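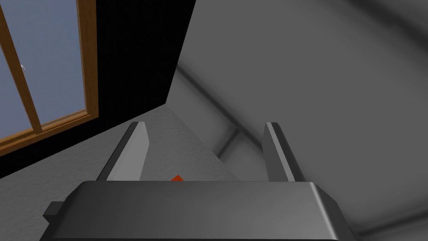
Wrist view, simulated. Credit: Khalil Saab / Orov sim set, free to reuse with attribution

Orov sim set - README

Last edited December. Read the known problems bit before you train anything, please.

What it is

Simulated pick attempts, rendered, one arm with a parallel-jaw gripper. 2651 episodes in total. Made for the Detbridge grasping work, shared because Zaleo asked for it and it seemed daft to keep two copies going. No real-world footage in here at all. If you want that, ask for the Benjelloun set, separate download, separate terms.

What's in an episode

- wrist view, colour, the one you'll mostly use
- side view, colour, same timestamps
- joint angles and jaw opening
- one line of text saying what the arm was asked to do
- a flag, picked up or not

No depth. It was in the first version, the values were wrong near the jaws, pulled it.

Splits

train: 1878
the rest is validation and test, lists are in the splits folder. Don't reshuffle. Episodes from the same room layout are kept on the same side and a random split will leak.

How it was gathered

Driven by hand through the sim with a controller, then replayed and rendered. Room, lighting and start pose change between layouts. Object goes down somewhere within reach, arm starts from wherever the layout puts it, operator has a go. Failed goes are kept on purpose - filter on the flag if you don't want them.

Maximum length is 400 steps. Anything longer got thrown out at replay, so very slow pickups are missing altogether and the set looks a bit more skilful than the operators were.

About the wrist view

It sits close behind the gripper and it moves with it. So expect tilted rooms, windows on the slant, big plain surfaces filling half the picture. The target can be almost hidden by the gripper body. In the picture at the top there's only a small orange-red corner of something showing between the open fingers. Frames like that are normal for this set, they are not faulty, please stop reporting them. If your model needs to see the whole object at every step use the side view as well.

Known problems

- walls facing away from the light can render solid black. Not fixed
- window glass is a flat colour in some layouts, nothing outside
- text lines were typed by hand, spelling is varied. "pick up teh block" is in there more than once
- jaw opening is logged one step late in the first 1000 episodes. There's a script, fix_jaw, run it once. Running it twice shifts them again and you will not get a warning
- side view missing for a few episodes, the loader skips these and prints the number

Loading

Unpack, point the loader at the top folder, leave the folder names alone. Reads one episode at a time so memory is fine on a normal machine. First pass is slow becuase it builds the index.

Not suitable for

Judging how a real arm will behave. Contact in the sim is too forgiving, edges especially. Fine for pre-training, fine for checking your pipeline runs.

Changes

v3 - depth removed, splits redone by layout
v2 - side view added
v1 - wrist only, don't use

Questions and broken files to Khalil Saab. Send the episode number, and say which version you've got.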